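Tuesday, March 17, 2026
Plornside, bench room, desk layout notes

Back on the desk layout question. Farah Santoso's plan from February says a laptop, a mouse and some reading matter will fit in one corner of a table and leave the rest free for other work. I said I doubted it then and I still do. A thing fitting on a table and a person being able to use it are separate matters, and the plan only covers the first.

Measured the strip she set aside: 59 cm front to back. Fine with the laptop shut. Open the lid and pull up a chair and I expect the mouse pad to end up somewhere silly. She has it behind the laptop, so you'd be reaching over the screen to get at the mouse. Lindiwe Cele thinks people will just shift it to the side. Maybe. Then the side has to be kept clear, and the drawing doesn't show that. 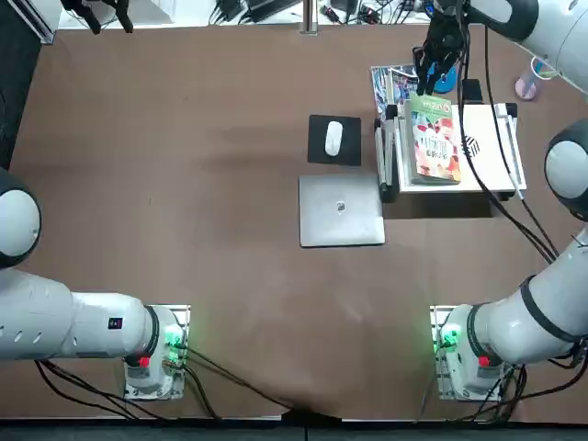 Things I'm not sold on

1. Mouse pad behind the laptop. Good for storage, bad for working. With the laptop closed and the mouse parked on the black pad it does look tidy, I'll give her that.

2. The magazines. Why is there a stack at all? Farah says the Bamport desks always have one. I have been to Bamport twice and saw more than 2 stacks that hadn't been touched in ages. Would rather have the space.

3. Cables. The Oei guide wants them off the tabletop, and the plan says nothing about where they go. Ask again.

Lindiwe wants to try the Wirus tray for the small stuff. No opinion until I see it loaded — the last tray became a home for dead pens.

To do: same layout with the lid open and someone sitting at it for 2 hours. Farah to pick who, as long as it isn't Farah. Pad on the right first, then on the left.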